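Notebook, January – letter bars

Started just after 10 with the word card. I went back and forth on which word to use and settled on BRAIN, in plain thin capitals, leaned up against the wall at the back of the table. The Zanetti list had longer ones but five letters is plenty for a first go, and I like that it has both curves and straight strokes to argue over. How do you make a decent B out of bars with no bends in them? Flores says two boxes, one on top of the other. I say that's an 8. We'll see!

The bars are the flat ones with round ends and a hole at each end. I love these colors on the white top – magenta, blue, cyan, purple – though I keep wanting to sort them by color, and that's no help at all when you're hunting for a long one to make the leg of an R. Next time I want them sorted by length, in the Vakura trays (tray 3 is still missing its lid, if anyone has seen it).

Other notes before I forget:
– bars that overlap are a pain to tell apart, spread them out more at the start
– N is easy, leave it for last
– card could be bigger, I'd like the word readable from the door
– reprint order to Tavilham is number 789, ask for more short ones
– 40 minutes on the table is my limit before the light gets tiring
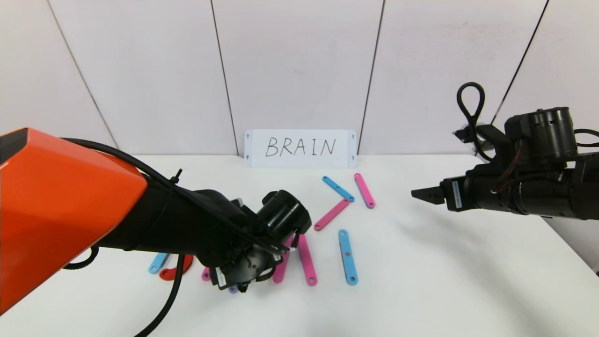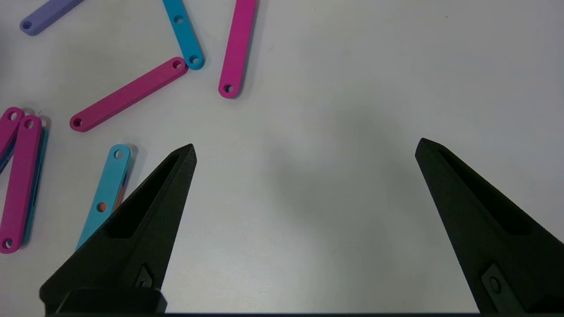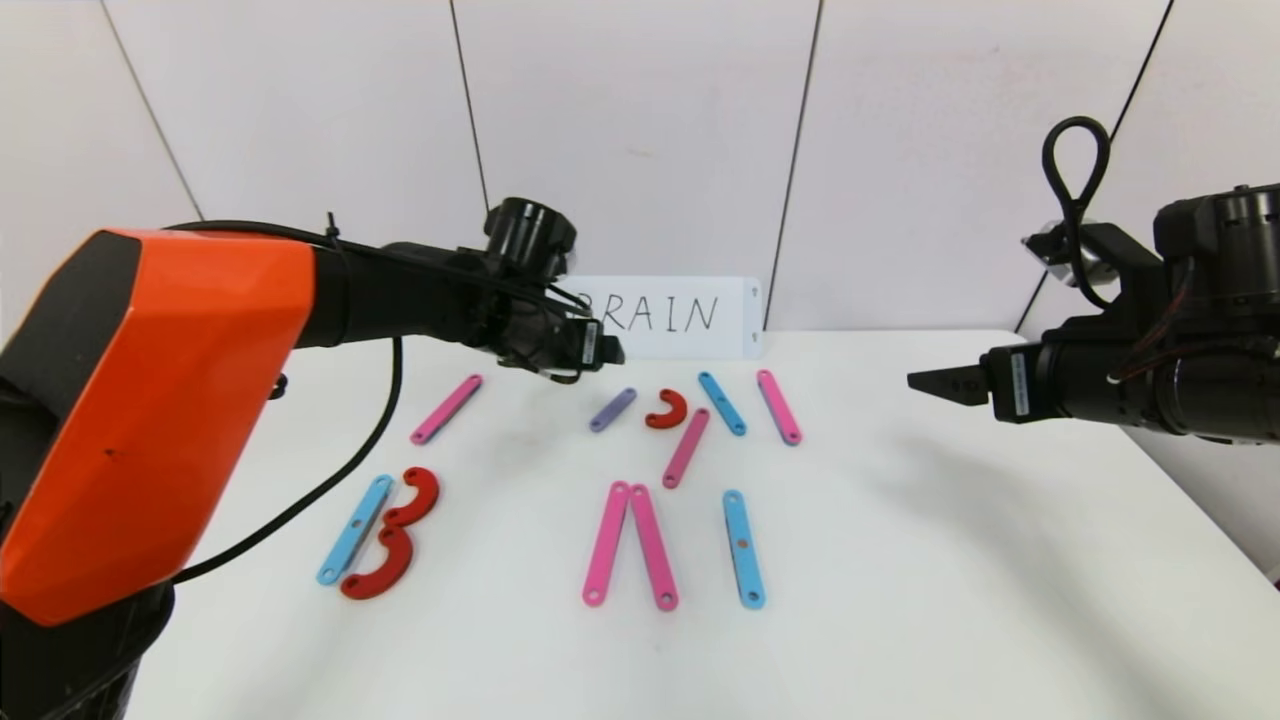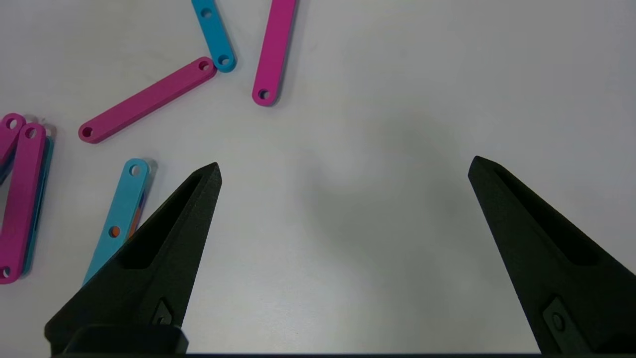 Pieter Hendriks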